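Section 4: Rugs, mats and getting the floor ready

You've got your shelves up and your baskets labelled (well done, that was the fiddly part!) and now comes the bit I enjoy most. The floor is where everybody ends up in a Stelton playroom, so give it a good half hour and don't rush.

4.1 What you need

Your printed play mat
One rug, any size that leaves a border of mat showing
Rug grippers or non-slip underlay, if your floor is smooth
A soft brush and a damp cloth
A vacuum cleaner with the brush roll switched off

Note: Mats from the Harms range arrive rolled. Open yours the evening before and lay it face down overnight, and the curl will be mostly gone by morning.

4.2 Laying the mat

1. Sweep the bare floor. Grit underneath will work its way into the backing.

2. Unroll the mat from the longest wall and let it fall where it wants to.

3. Walk over it in socks, from the middle outwards, pushing any ripples towards the edges.

4. Leave a gap of 7 mm at the skirting board. It looks like nothing, but mats grow a little in a warm room and this gives them somewhere to go.

Caution: Don't tape the printed side. Even low-tack tape can lift the colour.

4.3 Adding the rug

A rug over a printed mat is a lovely combination and you can be braver with it than you might think. Stripes and flowers get along beautifully when they share a colour. I'm very fond of a salmon-pink rug with wavy white stripes next to watercolour-style roses – the pink in the petals picks up the pink in the pile, and the green leaves stop it all going too sweet.

1. Lay the rug down roughly where you want it, then stand in the doorway and look. Sharon Khaemba, who tested this guide in her own flat, moved hers four times and ended up back at the first spot.

2. Turn the rug so that your favourite part of the print stays uncovered.

3. Fold back one side, put the underlay down and roll the rug over it. Repeat on the other side.

4. Run your hand along the bound edge. You're feeling for lumps, loose stitches and any place where the rug lifts off the mat. Press lifted parts flat and weigh them down with books for a few hours.

5. Get down low and look along the join between rug and mat. Crumbs and bits of fluff love it there, and they show up far better from knee height.

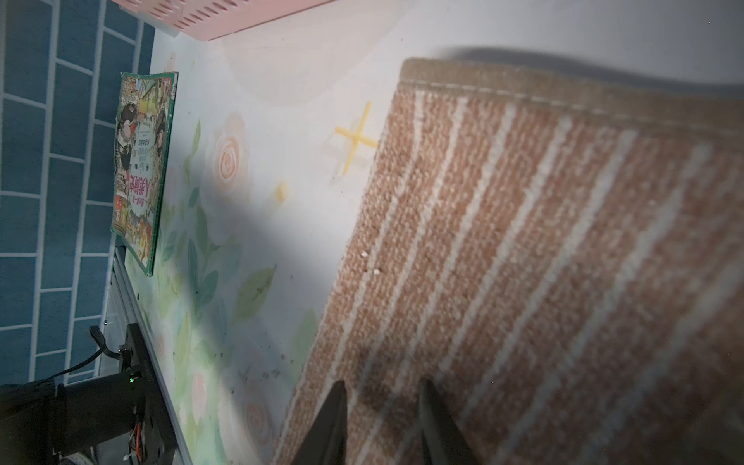 4.4 Cleaning

1. Pick large bits off the pile by hand first.

2. Vacuum the rug slowly, following the stripes if it has them. Go over the bound edge gently, with the nozzle only.

3. Brush the mat towards the middle of the room, well away from the rug, and scoop up what you've gathered.

4. Wipe the mat with a damp cloth. Plain water does nicely for everyday dirt. For felt-tip, add one drop of washing-up liquid and dab.

Caution: Never steam-clean the mat, and keep soaking wet cloths away from the edge of the rug. Dye can travel from one to the other, and it's a devil to get out.

Note: Lift the rug completely once a month and let both surfaces air before putting it back. If your room gets strong sun, turn the rug round at the same time so it fades evenly.

Go to Section 5 for cushions and the reading corner.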